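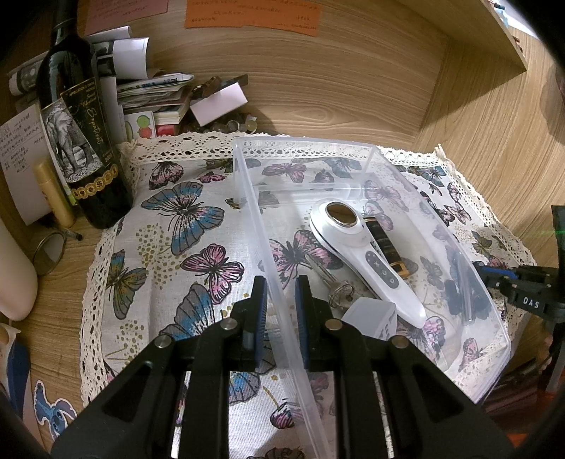 What does a gripper technician do all day?

Most of the day goes to checking, cleaning and adjusting one station, and to writing down what was changed. Repairs take less time than people expect when they first apply.

Gripper technician for the Nudix station, Brisenon, Pistard site

Brisenon is looking for a technician who will take care of the Nudix station. It is one station with hand-held grippers, left and right, their cameras, a charging shelf and a small repair bench beside it. Our operators use the grippers on desks and tables with everyday objects: plastic bins, keys, cosmetics, small boxes, bottles. You will not be an operator yourself, but you will need to hold the tools often enough to feel when something is wrong in them.

The position is full time, 40 hours per week, and starts in November. The first contract is for one year, with a trial period of 3 months.

Your regular work

In the morning, before the operators come, you open and close each gripper slowly by hand and listen. The two fingers must stay parallel over the whole travel. If one finger arrives before the other, the reason is usually in the linkage, and you look at the pivot pins first. A pin which has moved out a little can be pressed back. A pin with play is replaced together with the one opposite to it, also if the opposite one still feels good.

Then you wipe the finger pads. We use ribbed pads, and the dust of paper and fabric collects between the ribs. A dry brush is enough on most days. Please do not bring alcohol to this bench. It made a whole set of our pads hard last year, and they began to slip on smooth plastic. A pad is changed when the ribs are flat at the tip, or when a corner is lifting from the finger.

After this comes the opening calibration. The gripper is closed fully, opened fully, and then closed on the gauge block. You compare the reading with the card on the station. When the difference is bigger than the card permits, you do not correct it in software. You find the mechanical cause, and only then you calibrate again. We are strict in this point because in the past small corrections were added one on top of another, until the readings had no more relation to the real opening.

You also check the camera mount screws. They become loose from the handling — slowly, so it is not noticed by the person who holds the tool. We mark each screw head with a line of paint pen, and you look if the line is still straight.

Work that comes up less often

Complete disassembly of a gripper, with cleaning and new grease in small quantity.
Replacement of cables at the place where they bend near the handle.
Change of the batteries, and keeping their log.
Ordering of spare parts. Our stock list has 71 positions, and some of them have long delivery times from our supplier Pálfi.
Rewriting of the service instructions. The present ones were written for an older linkage, and several steps have the wrong order.

What we ask from you

You have a training in mechanics, mechatronics, watchmaking, bicycle repair, camera repair or something near to it. We do not insist on a certificate if you can show us what you have repaired. You can work calmly with small screws, and you own the habit of putting them into a tray in the order in which they came out. You can use a caliper and a multimeter. You write short, clear notes in English. They can have mistakes of grammar, as ours do, but the next person must be able to repeat your work from them.

Experience with robots is welcome and is not required. Programming is also not required. There is one script for the calibration and we will show you how to start it.

What we offer

A permanent place at the bench, with good light and a chair that you choose yourself. Paid training in the first weeks with the technician who is changing to another team. Day shifts only. Up to 25 days of vacation would be the usual in Pistard — we give 30. Lunch is paid on working days.

How to apply

Please send a page about yourself and a description of one repair you have done, of any object. Tell us what was broken, how you found it and what you would do differently now. Photos are welcome. A formal cover letter is not needed.

Write in the subject line the reference 663 and the word Nudix. You can leave the application also in person at the reception of the Pistard site. We answer to all applications, and those we invite will spend a paid half day at the station, with a gripper to take apart and put together again.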